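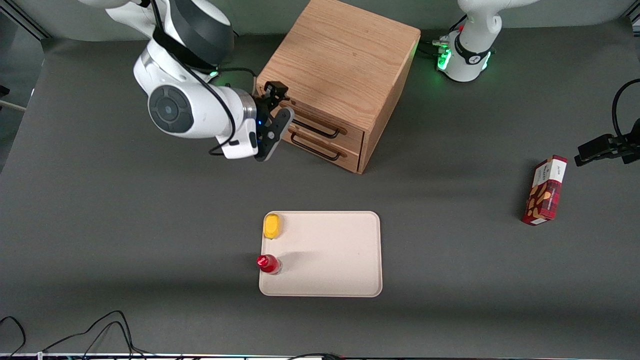
How often do the gripper fingers on the two-arm cell need checking? Every 70 hours of running, and again after any knock against the table or a fixture.

The two-arm cell at Trutville has been through its winter service and is back on the booking sheet. Most of the work was small. The finger screws on both grippers were taken out, cleaned and refitted with fresh thread lock. One finger on the right gripper had worn at the tip and has been replaced from the spares drawer, so anyone with saved grasp widths from before December should measure them again before trusting them.

The cables took longer. The run along the outside of the right arm had started to rub near the elbow, and the clips have been moved so the loop at the wrist hangs free when the arm folds down. Please don't add cable ties to it. A tie in that spot was what pulled the connector loose last time, and the replacement lead from Barreto took 7 weeks to arrive.

Both arms have been rezeroed and the table position measured again. The offset on the left arm had drifted, so the old calibration file is kept only for reference. Load the one marked "Bravton 43" at start-up. The cell will still run with the old file, but the left gripper will close slightly to one side of where you want it.

The drawer routine is the best quick test after a restart. Start with both drawers shut, run the right arm at slow speed and watch that the fingers meet the handle squarely. If they touch the drawer front first, stop and reload the calibration. Leave the tray on the table for the second half of the test, with a couple of light items on it.

The next full service is due at 400 hours. Write your running time in the log by the door before you switch off, including short sessions. Faults go on the Flirkimeck sheet as before, with the arm, the joint and the error code.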